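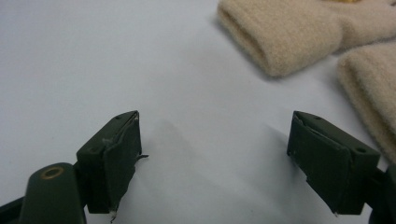 스쿠소바르, 10월

리소두라 핸드 그리퍼
학습용 시연 데이터 수집 도구

제조: 부켈리크(Wukelik)
제품 구분: 손에 들고 쓰는 두 손가락 그리퍼, 손목 카메라 포함
용도: 모방 학습용 조작 시연 기록

제품 개요

리소두라(Risodura)는 작업자가 손에 쥐고 물건을 집고 옮기는 동안 그 과정을 기록하는 도구입니다. 로봇 팔 없이 책상 하나만 있으면 시연을 모을 수 있습니다. 손가락 한 쌍의 개폐 폭과 카메라 영상이 같은 시간축으로 저장되며, 저장된 시연은 같은 손가락을 단 로봇 팔의 학습에 그대로 사용합니다.

주로 의류, 양말, 장갑, 수건처럼 모양이 쉽게 변하는 물건의 정리 작업에 쓰입니다. 흰 작업대 위에 베이지색 플리스 소품을 놓고 집는 작업이 대표적입니다. 단단한 부품의 조립이나 나사 체결에는 권하지 않습니다.

구성품

그리퍼 본체
손가락 한 쌍(본체에 장착된 상태로 출고)
교체용 패드 4장
손목 카메라와 고정 브래킷
충전 케이블
육각 렌치
기록 프로그램 젠틸레(Gentile) 사용권

케이스와 작업대는 포함되지 않습니다.

손가락과 패드

손가락은 끝이 네모진 상자형이며 짙은 올리브색 무광입니다. 서로 마주 보는 안쪽 면에 패드를 붙여 사용합니다. 손가락 몸체에 나 있는 작은 구멍은 규격 손가락과 맞춤 손가락을 구분하지 않고 같은 위치에 있으므로, 기존에 제작한 부착물을 그대로 옮겨 달 수 있습니다.

패드는 소모품입니다. 사용한 손가락에서는 안쪽 위 모서리의 녹색 표면이 벗겨져 밝은 회색 층이 드러나고, 가장자리에서 실이나 흰 섬유가 삐져나오기도 합니다. 표면이 약간 쓸린 정도라면 계속 사용해도 됩니다. 다음의 경우에는 교체하십시오.

패드가 몸체에서 들떠 집을 때마다 밀리는 경우
풀린 실이 카메라 시야를 가로질러 물건과 겹쳐 보이는 경우
좌우 패드의 마모 차이가 커서 얇은 천이 한쪽으로 빠지는 경우

삐져나온 실은 당기지 말고 가위로 짧게 자르십시오. 패드는 좌우를 함께 교체하는 것을 원칙으로 합니다. 교체 후에는 젠틸레에서 개폐 영점을 다시 잡아야 하며, 영점을 잡지 않고 모은 시연은 이전 시연과 섞어 쓸 수 없습니다.

기록 방식

손잡이의 버튼을 한 번 누르면 기록이 시작되고 다시 누르면 끝납니다. 시작과 끝 사이가 시연 하나로 저장됩니다. 실패한 시연은 버튼을 3초간 눌러 표시합니다. 표시된 시연은 삭제되지 않고 별도 폴더로 이동하며, 나중에 되돌릴 수 있습니다.

본체 저장 공간에는 짧은 집기 작업 기준으로 시연을 600개 가까이 담을 수 있습니다. 공간이 부족하면 손잡이 표시등이 주황색으로 바뀝니다. 전송은 케이블로만 가능하고 무선 전송은 지원하지 않습니다.

작업 환경 권장 사항

작업대는 무늬가 없는 밝은 색을 권합니다. 그리퍼 그림자가 물건 위에 짙게 떨어지면 조명을 한 방향에서 두 방향으로 나누십시오. 다만 모든 시연을 같은 조명에서 모으면 다른 장소에서 성능이 떨어지므로, 조명 위치를 바꾼 시연을 일정 비율 섞는 것이 좋습니다.

물건의 시작 위치도 매번 바꾸십시오. 작업대 가운데에만 두고 모은 데이터로는 가장자리에 놓인 물건을 잘 집지 못합니다. 물건 일부가 카메라 시야 밖에 있는 상태에서 출발하는 시연도 필요합니다. 작업자가 둘 이상이면 시연마다 작업자 번호를 입력해 두십시오. 집는 속도와 손목 각도가 사람마다 달라 나중에 골라내야 할 때가 있습니다.

젠틸레 프로그램

젠틸레는 기록된 시연을 불러와 영상과 개폐 폭을 나란히 보여 줍니다. 구간 자르기, 작업 이름 붙이기, 작업자별 분류, 묶음 내보내기를 할 수 있습니다. 학습 기능은 들어 있지 않습니다. 사용권은 본체 한 대에 하나이며 컴퓨터를 바꿀 때는 기존 컴퓨터에서 먼저 해제해야 합니다.

관리

사용 후에는 마른 천으로 손가락과 렌즈를 닦으십시오. 플리스나 니트를 다룬 날에는 손가락 회전축 둘레에 보풀이 끼어 있는지 확인하고 부드러운 솔로 털어 냅니다. 회전축에 윤활유를 바르지 마십시오. 패드에 기름이 묻으면 세척이 되지 않습니다.

손가락을 벌린 상태로 보관합니다. 오랫동안 닫아 두면 패드가 눌려 영점이 어긋납니다.

주문과 수리

주문 후 출고까지 14일이 걸립니다. 교체용 패드는 낱장으로 판매하지 않고 4장 묶음으로만 판매합니다. 맞춤 손가락은 도면을 먼저 보내 주시면 제작 가능 여부와 견적을 회신합니다.

수리는 스쿠소바르(Skusovar) 작업장에서만 접수합니다. 보내실 때는 본체에 남은 시연을 미리 옮겨 두십시오. 점검 과정에서 저장 공간이 초기화됩니다. 패드 마모는 무상 수리 대상이 아닙니다.

관련 제품

리소두라 교체용 패드 묶음
리소두라 로봇 팔 장착용 손가락
젠틸레 추가 사용권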